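Wicker basket for small toys on a white tablecloth, and a stain that won't budge
Posted in Home & Tidying

Tala Ghanem
Hello everyone! I'm sorting out the little play things at last, and I'd love one low wicker basket to hold the lot — wooden-block-sized bits, a ball, a plastic cup. Do small pieces snag in the weave? And does wicker mark a white cloth? Mine came from Mimham and I'm fond of it. 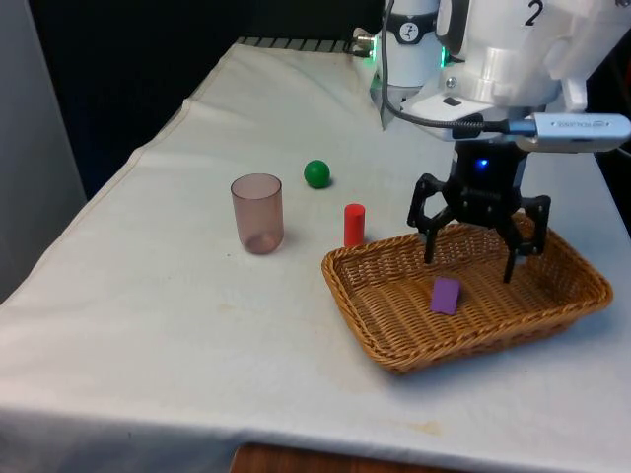
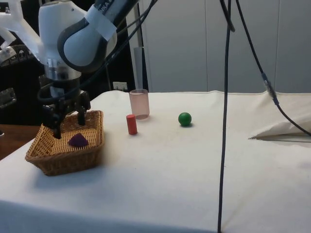 2 replies

Raed Harb
We've kept blocks in wicker for years and I'd do it again, Tala. A tight weave like that one is kind to small pieces. Balls do bounce out of low sides, so I'd set the green one in the cup and stand the cup in a corner of the basket. For the yellowish-brown mark on the cloth, try a long cool soak with a spoonful of baking soda, and leave the iron off until it's gone — heat sets these things terribly!

jakholm9
felt pads under the basket. mine scratched a table once, never marked a cloth though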